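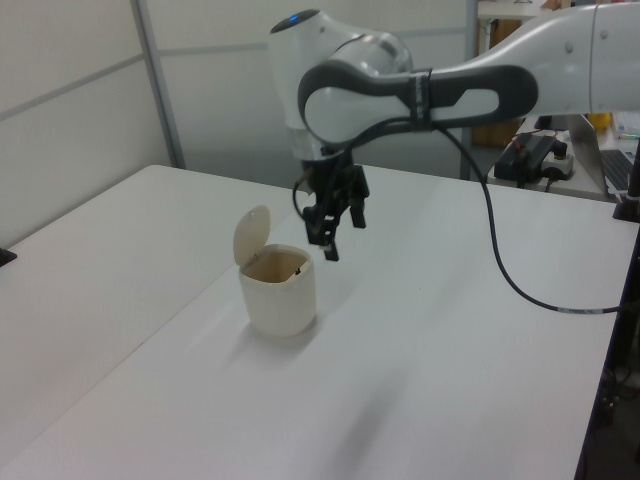

Is a desktop trash bin with a flip lid worth buying? For a desk that produces pencil shavings and the odd gum wrapper, maybe; for a kitchen counter, a bowl does the same job for less.

The small bins are back on the shelves this November, and Tollness, the homeware chain, has given them a display of their own near the registers. The store's leaflet promises "a calmer desk in 30 seconds." It does not say what the other bin, the one under the desk, was doing wrong.

Three brands are fighting over the shelf. Nurnus sells a round one with a push top. Stemora has a square one with a hinged lid and rounded corners, offered in cream and gray. Effiong makes something taller that comes with its own roll of liners, 300 to a box, and the liners fit nothing else the company sells.

Nadja Baumgartner runs a repair counter for household goods two doors down from the Tollness store and has little patience for the display. "The hinge goes first," she said. "People flip it with one finger all day long. Then they bring it to me, and the repair costs more than the bin did."

Tollness says it has sold 302 of the little bins in town since the display went up, and that returns are low. Asked how low, a store spokeswoman said she would have to check. She had not called back by late afternoon.

A pale matte finish looks tidy in the store. Coffee grounds and ink may have other ideas, and none of the three makers prints any cleaning advice on the box. Buyers who want one anyway should open and close the lid a few times before paying. The display stays up through the end of the month.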